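Gripper trials FAQ – Desden hand-held vs Rakano

Which fingers are you testing?
Magenta ribbed ones, on the hand-held. Rakano set goes on in November.

Why a cluttered desk?
Bottle, tumbler, vase, books. Mixed shapes and colours, all in reach. 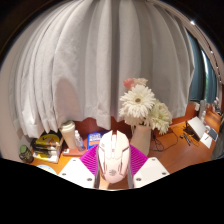

Slamet Entili: Could you run the Rakano on the same objects, same order? Otherwise I can't compare the two.

Yes, will do. 30 grasps per finger set, 3 operators.

Does the wide lens matter?
Bends things at the edges. We calibrate befor each session, takes 5 minutes.

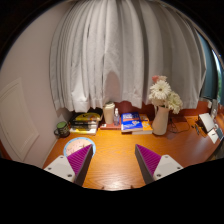
Photo: Oyewole Lab, Bukunville

Can I borrow a set?
Email us. Fingers only – no controllers, sorry. Spare pads are seperate.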